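Wosavano Hand-Held Gripper, Class and Club Edition
Product code WZ-262
Home > Schools and Clubs > Grippers and Hand Tools > WZ-262

Availability: in stock
Supplied to: schools, colleges, youth clubs and registered competition teams
Last revised: 12/09/2025

The WZ-262 is a two-finger gripper held and worked by hand. It is intended for supervised use in robotics classes, after-school clubs and student projects in which pupils study how a machine takes hold of an object before any motor or program is involved. The linkage is left open so that its movement can be followed from the handle to the finger tips.

The tool is supplied as a kit of parts. Assembly is set as the opening task of the Zavard course book, and a pair of pupils should allow two lessons to complete it. Ready-assembled units may be requested at the time of ordering.

Soft materials form the third unit of the course. Pupils are asked to take up a single fold of cloth by its hem, to hold it clear of the material beneath, and to record the grip setting at which the fold begins to slip. Fleece and long-pile fabrics are recommended for this unit, as the pile hides the true thickness of the cloth and rewards careful placing of the tips. 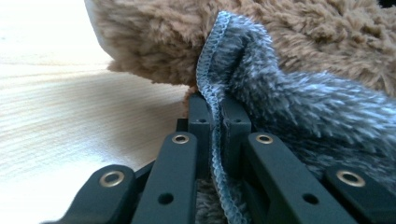

Unit 3, soft materials: the finger tips closed on the stitched hem of a fleece.

Teachers are advised to let pupils attempt the exercise first on a plain cotton cloth. The course book includes a record sheet for each material and a short written task comparing the results.

Specification
Length, closed: 300 mm
Mass, assembled: 262 g
Widest opening between tips: 116 mm
Fingers: two, with replaceable tips
Linkage: plastic arms
Grip settings: 8
Recommended age: 11 and over, with adult supervision

Contents of the kit
One set of linkage arms
One handle and trigger
One pair of finger tips, with screws
One hexagonal key
One printed assembly guide
One copy of the Zavard course book, pupil edition

The teacher edition, spare finger tips and the Rarton mounting plate are sold separately. The mounting plate allows the finished gripper to be fixed to a bench stand for measured tests.

Use in competition
The WZ-262 is accepted in the hand-operated class of the Kazlauskienė Cup for school teams. Entrants may alter the finger tips but must leave the linkage as supplied. Teams should bring their completed record sheets to the inspection table. Entries for the coming season open in September, and the rules are sent to each registered team leader.

Care and safety
Keep fingers, hair and loose clothing away from the linkage while the trigger is being pressed. Check the pivots before each lesson and remove any fibres that have gathered there. Wipe the plastic parts with a damp cloth. Solvents must not be used. Worn tips should be replaced as a pair.

Ordering
Orders are accepted on school or club headed paper, or through the account page. Class sets are packed in boxes of 8. Questions concerning the course book and teacher training should be addressed to Birutė Rozīte, Schools Programme, Wosavano. Returns are accepted where the parts bags remain sealed.

Related items
Zavard course book, teacher edition
Finger tips, spare pair
Rarton mounting plate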